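Home | News | Projects | People | Archive | Contact

Garment handling: hand-held demonstrations replace the leader arms

By Bent Ravn
November 2019
2 comments | 15 shares

The Terwood group has stopped using leader arms for its cloth-handling demonstrations. Since June the folding and sorting tasks have been recorded with hand-held grippers, and the two leader arms have gone to the assembly bench, where Steinar Hjaltadóttir is using them for connector insertion.

The leader arms worked well enough for rigid parts. With clothing they were slow. An operator folding a long-sleeved top by remote control needed several attempts to get hold of a cuff, and most of the recorded motion consisted of small corrections above the cloth. A policy trained on that data learned the corrections along with the fold. Karim El Fassi, who maintains the training code, ended up trimming recordings by hand, and there was little left of some of them.

With a hand-held gripper the demonstrator holds the tool directly and sees the cloth with their own eyes. The jaw opening and the pose of the tool are logged together, and the jaw is of the same pattern as the one on the Prallero arm, so a grasp that is impossible for the robot is usually impossible for the demonstrator too. There is no force feedback to tune and no delay to get used to. 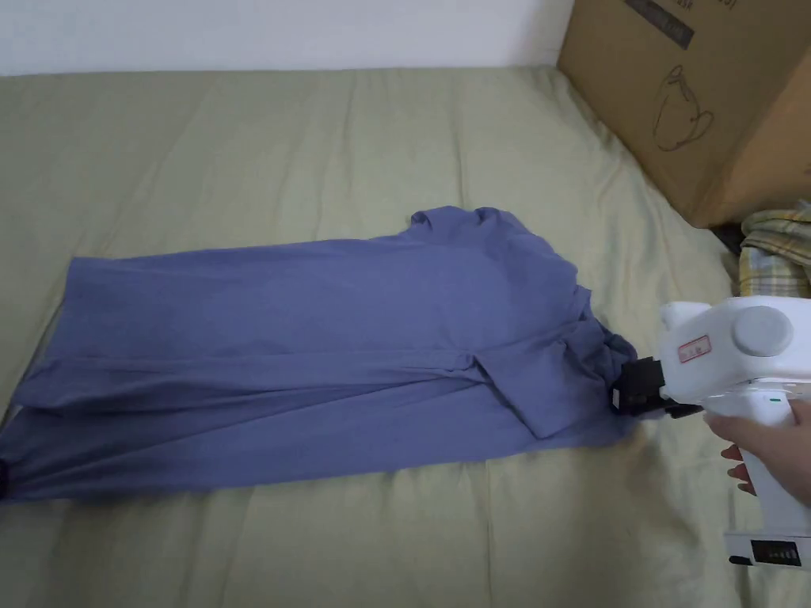

Tops are laid out in an untidy state before each recording. Demonstrators are asked to take hold of one end, draw the garment out until the slack is gone, and only then begin the fold. Pulling harder than that shifts the bedding underneath, and the later steps then start from the wrong place. Recordings in which the sheet moves noticeably are kept but marked, as Benjamín Barrientos wants them for the recovery set.

The present set stands at 3,000 demonstrations. Each is limited to 15 seconds, after which the recorder closes the file whether or not the fold is complete. Demonstrators change over after 10 recordings. Wrist fatigue shows up in the jaw signal as a slow release, and it was visible in the early sessions, before the rota was introduced.

Two faults remain open. Pose tracking drifts when the tool is turned sharply towards the body, and thin fabric can slip out of the jaw without any change in the logged opening. Gunnlaugur Hedegaard is testing softer pads from Fogh for the second. The first is waiting on a new release of the Kallis tracker.

Anyone who needs the recording format should ask Karim for the current version. The copy on the shared drive predates the change of jaw and gives the opening in the wrong units.

Previous item | Next item | Back to top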